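Chapter 6
Thickening Soups, Sauces and Gravies

In this chapter
Why liquids thicken
Flour, cornstarch and other starches
Making a roux
Slurries and kneaded butter
Thickening with eggs
Purees and reductions
Correcting a sauce that is too thick or too thin

Key terms: starch, gelatinize, roux, slurry, kneaded butter, temper, reduce, nappe

Before you begin
You should have finished Chapter 5, Stocks and Broths, and you should have at least one quart of plain stock in the freezer from the work at the end of that chapter. If you do not have any, canned low-sodium broth will do for the practice recipes. Do not use regular canned broth for the section on reduction. The salt stays in the pan while the water leaves, and the result is too salty to taste properly.

6.1 What thickening means

A thin liquid runs off a spoon. A thick one clings to it. Most of what a home cook does to a soup or sauce after the flavor is right has to do with moving it from the first condition toward the second, and knowing when to stop.

Water moves freely because nothing gets in its way. To thicken it, you put something in its way. That something may be swollen grains of starch, strands of egg protein, tiny bits of vegetable, droplets of fat, or the gelatin that came out of the bones when the stock was made. Every method in this chapter uses one or more of these.

Cooks judge thickness by eye and by spoon. The usual test is to dip a metal spoon, turn it over, and draw a finger across the back. If the line stays clean and the sauce does not run into it, the sauce is said to coat the spoon. The French word for this stage is nappe, and you will see it in older recipes. A soup should normally be looser than this. A gravy should be close to it, and a sauce that will be used to bind a filling should be well past it.

Remember that nearly all sauces get thicker as they cool. A gravy that looks right in the pan at a full simmer will be stiff by the time it has gone to the table in a cold pitcher. Stop a little early, and warm the pitcher.

6.2 How starch works

Flour and cornstarch are both made up largely of starch grains too small to see one at a time. In cold water they do very little. They sink, and if you leave the bowl alone you will find a firm white layer at the bottom. When the water is heated, the grains begin to take it in and swell. At some point before the boil they have swollen so much that they crowd each other, and the liquid thickens quite suddenly. This is called gelatinizing.

Two practical points follow from this. First, you cannot tell how thick a sauce will be until it has come to a simmer. Adding more flour to a lukewarm sauce that looks thin is the most common mistake students make in this unit, and the sauce usually ends up like paste. Second, the grains have to be separated from each other before they get hot. If dry flour is dropped straight into simmering stock, the outside of each clump swells and seals, and the inside stays dry. Those are lumps, and stirring harder does not remove them.

There are three ways to separate the grains: coat them in fat, mix them with cold liquid, or work them into soft butter. These give us the roux, the slurry, and kneaded butter.

6.3 The starches compared

All-purpose flour contains protein as well as starch, so it has less thickening power than pure starches and gives a cloudy, opaque sauce. It needs several minutes of simmering to lose its raw taste. It holds up well to long cooking and is the right choice for gravies, stews, white sauce and chowder.

Cornstarch is nearly pure starch. Use half as much as you would of flour. The sauce will be clearer and shinier. It thickens quickly and needs only a minute at the simmer. Long boiling and hard stirring will thin it again, and it turns watery after freezing.

Potato starch thickens at a lower temperature than cornstarch and should not be boiled at all once it has set. It is useful for fruit soups and for last-minute corrections.

Tapioca and arrowroot both give a clear, slightly stretchy result. Arrowroot is a good choice with acid ingredients. It does not go well with milk, where it can become slippery.

Whatever you use, buy it in small amounts and keep it closed. Old starch picks up the smell of the cupboard.
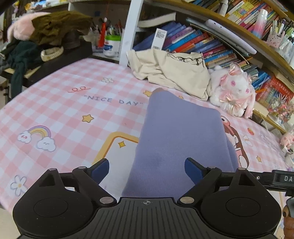 6.4 Making a roux

A roux is equal parts fat and flour by weight, cooked together. Butter is the usual fat, but oil, chicken fat and bacon drippings all work. By volume, two tablespoons of butter to three tablespoons of flour is close enough for home use.

Melt the fat over medium-low heat. Add the flour all at once and stir until there are no dry spots. The mixture should look like wet sand. If it looks oily, add a little more flour. Keep stirring, and reach into the corners of the pan where a round spoon tends to miss.

How long you cook it depends on what you want:

White roux: two minutes. The flour loses its raw smell but takes on no color. Use it for white sauce and cream soups.

Blond roux: 6 minutes. The color is like straw, and the smell is something like popcorn. Use it for poultry gravy and light soups.

Brown roux: up to 30 minutes over low heat. The color is that of peanut butter or darker, and the flavor is strong and nutty. Use it for dark stews and gumbo.

The darker a roux gets, the less it thickens. Heat breaks down part of the starch as it browns. A dark roux may need half again as much flour to do the work of a white one. If black specks appear, the roux has burned. Throw it out and wash the pan before starting over – the bitter taste will carry through the whole pot.

To add the liquid, take the pan off the heat for a moment and pour in a small amount, whisking until smooth. It will seize up and look wrong. Keep adding liquid a little at a time. Once the mixture is as loose as pancake batter, the rest can go in all together. Return the pan to the heat and bring it to a simmer, whisking the whole time.

Many books say that the liquid must be cold if the roux is hot, or the other way around. This does help a beginner, but warm stock works too if it is added slowly. Very hot stock poured quickly into a very hot roux will spatter, and the steam can burn your hand.

6.5 Slurries

A slurry is starch stirred into cold liquid. Water is fine, and so is cold stock, wine or milk. Use two parts liquid to one part cornstarch. Stir it with a fork just before you pour it, even if you made it a minute ago. The starch settles fast.

Bring the soup or sauce to a simmer, pour in half of the slurry in a thin stream while stirring, and wait. Let it return to the simmer and look at it. Add more only if it is needed. One tablespoon of cornstarch will bring one cup of liquid to the thickness of a medium gravy.

Flour can also be used in a slurry. It is sometimes called whitewash in older American cookbooks. It saves the trouble of a roux, but it has a flat taste unless it is simmered for ten minutes or more.

6.6 Kneaded butter

Mash equal amounts of soft butter and flour together with a fork until you have a smooth paste. Drop small pieces into a simmering stew and stir until each one has melted. The butter keeps the grains of flour apart as it melts, so lumps do not form.

This is a finishing method. It is handy when the stew is done, the meat is tender, and the liquid is still too thin. Simmer for a few minutes after the last piece goes in. Leftover paste can be wrapped and kept in the refrigerator for a week, or frozen in teaspoon-size pieces.

Check your understanding

1. Explain why dry flour forms lumps when it is added directly to hot stock.
2. A recipe calls for four tablespoons of flour to thicken a sauce. How much cornstarch would you use in its place, and how would the finished sauce look different?
3. Why does a brown roux thicken less than a white roux?
4. You have made a pot of chicken soup that you plan to freeze. Which starch from section 6.3 should you avoid?

Kitchen practice

Make one cup of white sauce with a white roux and one cup of thickened milk with a cornstarch slurry. Let both stand for 30 minutes. Taste them side by side, then reheat each one gently and taste again. Write down what you notice about color, shine and texture in your kitchen notebook. Keep the white sauce. You will need it for the cheese sauce in section 6.7.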